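Clandthorpe Word List

Hi! I'm Booker Pruitt, and this is a list of 1,544 words and sayings from Clandthorpe, the town where I grew up. My aunts talk like this. I mostly don't anymore, which bugs me, so I started writing things down.

What you get

One plain text file, words.txt, with one entry per line. Each line has the word, what it means, a sample sentence and the initials of whoever said it to me. Tabs between the columns, because people here put commas in everything (me too). There's also a second file, sayings.txt, for anything longer than four words. I keep going back and forth on whether they should be one file.

Where the words came from

I talked to 26 people, most of them at their own kitchen tables, and most of them over 70. Everybody said yes to being included and picked their own initials, so a few are made up. Attila Takács typed up the first notebook and caught a pile of my spelling mistakes. Thank you, Attila!
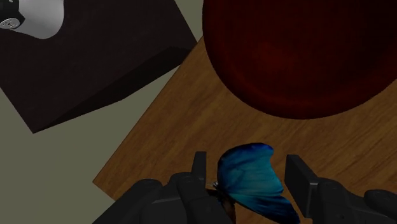
Spelling was the hard part. Take "hovine," which means to hang around the door when you should be leaving. I've heard it said three ways and seen it written once, on a birthday card, so I went with the card. If a word has more than one way of saying it, the extra ones are in brackets after the meaning.

Stuff that's wrong or missing

Fishing words are thin, and I know it. The food section is way too big (my aunts again). I have "lolis" down as both a kind of dumpling and a lazy afternoon, and I still can't tell if that's one word or two. A few of the cussing entries are marked with an x in the last column, so you can filter them out if you're using this in a classroom.

Using it

Copy it, print it, put it in your family newsletter, whatever you like. Just keep the initials with the sentences. I add new words in July when I'm back visiting, and I'd love to get to 3,000 someday. If you're from Clandthorpe and I've got your word wrong, open an issue and tell me how your grandma said it.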